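Filed under: Workshop & Making / Threads

Right, a few posts about white plastic parts with square tags stuck on them. I've been asked four times this month what I think of Ponska, and my answer keeps getting longer.

For anyone who missed it, Ponska is a set of chunky white pieces and fixture boards for practising placing and fitting. Every piece that matters gets a black-and-white square on it, so its identity and position can be read off by camera. The full set is 137 pieces. The price is £467, before you buy a single spare.

The sales page says the tags give you "100% part certainty". I've worked in a shared workshop for long enough to get itchy when I see 100% next to anything made of plastic.

My first question is a dull one. If the tag tells you everything, why do people still end up writing on the parts?
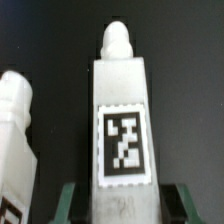

Tall block, knob on top. Have a look under the tag.

Those dark smudges near the bottom look to me like worn handwriting, letters or numbers, I can't make out which. Could be ordinary muck. I wouldn't swear to it. But I've seen the same sort of thing on so many "self-identifying" parts that I know where I'd put my money.

And fair enough! I can't read a grid of little squares. Neither can you. If I'm stood at a bench with two similar blocks, I want a big 3 on one and a big 4 on the other. Getsemaní Arriaga suggested exactly this to the Ponska people in October and was told it would "clutter the surface". It's a block, what else is the surface doing?

Second grumble: matte white. Whoever picks matte white for things that get handled all day has never cleaned any. The upper part of that block is still smooth and decent looking. The lower part is greyer and scuffed, with streaks.

Itzel Espinoza says I'm being a snob and a bit of grime hurts nothing. Mostly true. Grime on the plain part hurts nothing. Grime creeping on to the white margin of a tag is another matter, and I'd like to see a test of that from someone who isn't selling the tags.

Third grumble, and it's the one I care about. The guide (14 pages, mostly drawings) shows each piece by itself on a nice clear background, tag facing you. Lovely. Then you put pieces next to other pieces, as you would, having paid for 137 of them.

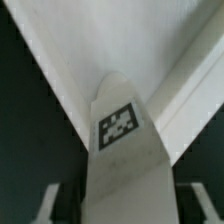 Post tucked under the panel, two beams coming down either side.

I'll be fair to it. The tag on the post is still out in the open with all that white converging just above it, so whoever put it on the front face put it in a sensible spot. It's a touch tilted. I can't tell you if that matters. The guide doesn't say, and I've read all 14 pages.

But look at how much white there is up there. White panel, white beams, white post with a rounded white top. A bit of soft shading is doing most of the work of telling you where one bit stops and the next begins. Would a second colour have broken the bank? Huerta do theirs in three and charge less.

Somebody will say the right-hand beam has that stepped edge, so you can tell the beams apart. Yes, all right. The ridges are the best bit of design in the whole thing and I'd have liked more of it. A shape I can feel with my thumb beats a sticker.
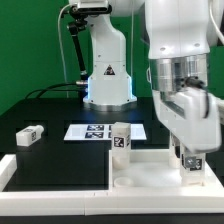
My real doubt is about layout, and how quickly a tidy one starts getting in its own way. Ponska's advice is to tag the part and also tag what's underneath it, belt and braces. So you get a white card with four squares on it, two rows of two, sat on the black platform. Then the upright block goes at the near corner and from this side it partly hides the right-hand pair. Move your head and you'd see them, I dare say. I'd still have put that card somewhere else.

I do like the black platform, for what it's worth. White block on black, you know where you are. More of that please.

Thắng Hồ has asked if I'd buy the set. At £467, no. I'd buy one board and a handful of blocks if they sold them singly, then go over the lot with a paint pen before anyone could tell me about clutter.

If you've had a set for a year or more, tell me how the tags are holding up, corners especially. Photos of grubby ones very welcome. Please don't send me the brochure again, I've got it.

Last updated: October, 4.40 pm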